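Bench safety checklist for valve radio power supplies, with comments

Search this site Enter keywords Go

Last updated: December
Reading time: 5 minutes
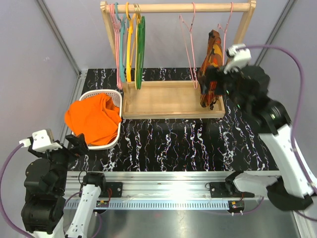 How long should I wait after switching off before putting a hand in the chassis?
Wait one full minute, then measure every large electrolytic with a meter before touching anything. The minute only helps if the bleeder resistors are intact, and on old sets they often aren't.

I wrote this list for the Mistbridge club bench, where we see a steady run of old transmitters, receivers and their power supplies. Work down it in order. If an item fails, stop there and fix it before going on. Comments under each item come from sets we have had in.

SECTION A. UNPLUGGED, COVER OFF

A1. Mains lead and plug
Check: No cracks, no hard or sticky insulation, no taped joints. Correct fuse in the plug. Cord grip holds when pulled.
Comment: Rubber-covered flex of any age gets replaced. It can look fine outside and crumble where it goes through the chassis.

A2. Earth connection
Check: Three-core lead, earth bonded to bare chassis metal with a tag, bolt and shakeproof washer. Continuity from plug pin to chassis well under one ohm.
Comment: Many American units came with two-core leads. Scrape the paint off under the tag. Don't share the bolt with a transformer foot. Do not earth a live-chassis set. Those need an isolating transformer and are outside this list.

A3. Fuse and switch
Check: Fuse in the live side, before the switch. Value matches the handbook. Switch breaks cleanly on the meter.
Comment: The Mok supply came in with a fuse several times too large and a lump of solder across the holder. Both had to go.

A4. Capacitors across the mains or from mains to chassis
Check: Replaced with modern X or Y rated parts.
Comment: Replace without testing. Old paper ones are not worth the time it takes to unsolder one leg.

A5. Electrolytics
Check: No bulging, no crust round the base, no leaks. Discharged and measured at zero before handling. Voltage rating above the highest off-load voltage.
Comment: If you stuff new capacitors into the old cans, write the date inside. Watch for cans that are insulated from the chassis by a fibre washer. In a voltage doubler the outside of one can may sit at a few hundred volts.

A6. Bleeder resistors
Check: Each one measured with a leg lifted. Within ten per cent.
Comment: This is the item people skip. On the Surnodance transmitter supply both were open circuit and the main capacitors were holding charge well after switch-off. Fit new ones with plenty of wattage in hand.

A7. Transformer
Check: No burnt smell, no tar running out. Winding resistances noted on the job sheet. Insulation test from each winding to the core, with rectifiers and capacitors disconnected.
Comment: We test at 500 V where the winding is rated for it. Anything under 50 megohms gets warmed gently for a day and tested again.

SECTION B. FIRST POWER

B1. Bench
Check: RCD tested with its button. Second person in the room. One hand kept away from the chassis. No rings or watch.
Comment: An RCD does nothing for you if you touch the high voltage side of the transformer. It has no way of seeing that current.

B2. Lamp limiter
Check: Set connected through a series lamp. Lamp flashes, then dims.
Comment: A lamp that stays bright means switch off and go back to A4. We keep a 200 W lamp for the bigger supplies, where a smaller one won't let them come up.

B3. High voltage rail
Check: Meter and leads rated for the voltage. Clip leads fitted with the power off. Reading written down with and without load.
Comment: Off load, the Wutarora linear read 2,149 V, and 1,571 V at full load. That was too much sag and led us to a tired capacitor in the middle of the string. Ordinary multimeter leads are not suitable at these voltages. Use a proper high voltage probe.

B4. Bias supply
Check: Negative voltage present and adjustable before the output valves go in.
Comment: With no bias the output valves will run far too hard and can be ruined in seconds.

B5. Discharge time
Check: Timed from switch-off until the rail is under 50 V. Written on a label inside the cover.
Comment: If it takes more than a minute, look at the bleeders again. Still use the discharge stick afterwards.

SECTION C. RUNNING OFF 12 V

C1. Battery lead
Check: Fused close to the battery. Cable thick enough for full transmit current. Polarity marked at both ends.
Comment: A low voltage supply makes people relax. The inverter output is just as dangerous as a mains one, and a car battery will melt a spanner.

C2. Switching transistors
Check: Mica washers sound, no short from case to heatsink. Even warmth after ten minutes on receive.
Comment: Switch off before feeling for warmth. One cold transistor in a pair usually means it has failed open or lost its drive.

SECTION D. SIGN-OFF

D1. Covers and interlocks refitted and working.
D2. Job sheet filled in, including any item left undone.
D3. Set labelled PASS or DO NOT POWER. No label counts as DO NOT POWER.

Corrections to King-fai Hsu, at the bench on Tuesday evenings from 7.30. Bring your own job sheet if the set has been through the list before.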